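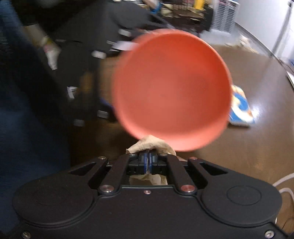

Why Does Paper Wipe Up Spills?

Paper is made from tiny plant threads called fibers. In a brown paper towel, the fibers are tangled together with small gaps between them. When the towel touches water, the water creeps into the gaps and stays there.

Crumpling helps you reach curved places. A flat sheet slides over the rim of a plate or the bottom of a bowl. A bunched-up sheet has folds that press into the curve.

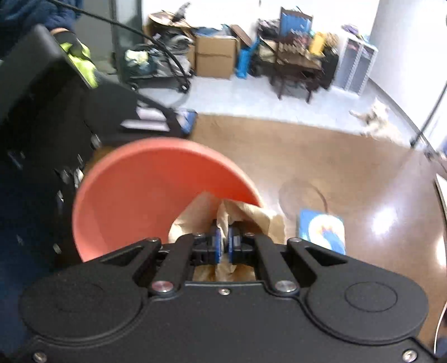 Crumpled brown paper in an orange bowl.

Try it yourself. You need 2 paper towels and a plastic bowl.

1. Put a spoonful of water in the bowl.
2. Lay one towel flat on top and lift it out.
3. Add another spoonful. Crumple the other towel and wipe.

Which way left the bowl drier? Ask a grown-up where used towels go in your home.

Written by Inese Mägi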